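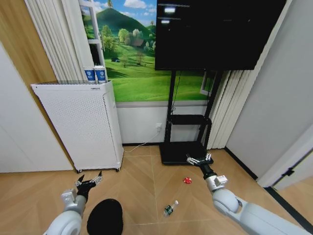 Tile with underfloor heating or carpet in a small community room?

Posted by clerlow_hall on October 17, 2023

We look after a small ground floor room that gets hired out for talks, film evenings and a toddler group. The old carpet has had its day and we need to decide what goes down next. I like the wood-look tiles laid in a chevron pattern, but a few of the regular hirers say tile will be cold and noisy. The floor underneath is concrete and as far as I know there's no insulation in it.

I have two quotes. Tile with electric heating mats from Stona comes to £1759, fitted. Heavy-duty carpet tiles come to £1249, fitted, with uplift and disposal of the old carpet included in the price. Stona charge extra for disposal but haven't said how much.

The room is used most evenings and a couple of mornings. There are two wall heaters which would stay. What would you go for, and is the heating worth having if the room is only used for a few hours at a time?

gundum_fitter

Tile, but get the subfloor checked first. Chevron shows up every dip, and if the concrete is out you will need levelling compound, which may not be in that quote. Ask Stona directly. Ask as well whether they are putting insulation boards under the mats. Without them you are mostly heating the concrete and it will take a long time to feel warm, so for short bookings you'd be paying for very little. With boards you should feel it in half an hour or so.

Boards raise the floor height, so measure the clearance under the doors. They may need trimming. The threshold wants looking at too if anyone comes in with a wheelchair or pushchair.

Grout: go for a mid tone. Pale grout looks lovely for about a month.

Also you need a qualified electrician to connect the mats and give you a certificate. Check whether that's in the price. Last one we did, it wasn't, and it added up to £500 by the time a new circuit had been run back to the board.

marshlane

carpet tiles every time. spill something, lift one, swap it. buy a spare box

penny_under_the_stairs

We had the same choice at our place and went for tile without the heating. It mops clean in 15 minutes, where the carpet used to take most of an hour and never looked any better for it. It is louder, that much is true. The speaking voice is fine but chairs scraping are dreadful, so put felt pads on every leg and expect to replace them often.

If you have films or talks, think about the echo before you commit.

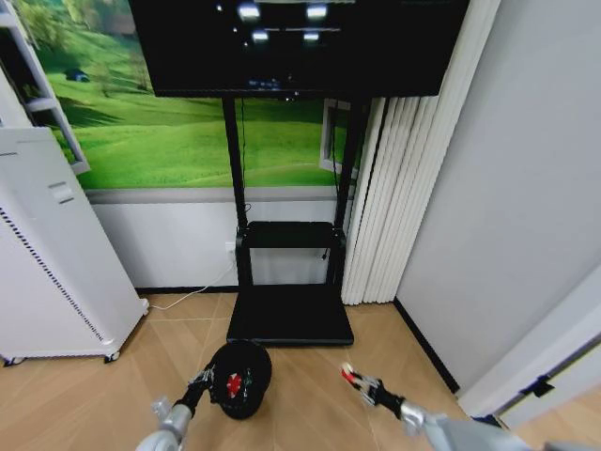 marshlane replied that curtains did more for the echo than anything on the floor, and that a heavy lined pair across the longest bare wall would be a cheap thing to try first. I'd agree with that. We also bought two big washable rugs for the little ones to sit on and they get rolled up in the evening. Make sure they have a proper non-slip backing, the thin mesh sort you buy separately creeps about.

Cold is only a problem in January, when the first group in keep their coats on for a bit. I wouldn't pay for the mats myself, but our room has a boiler and radiators – yours might be different with only the wall heaters.

clerlow_hall

Thanks all. I've asked Stona about the boards, the disposal charge and the electrician, and I'll measure the doors at the weekend.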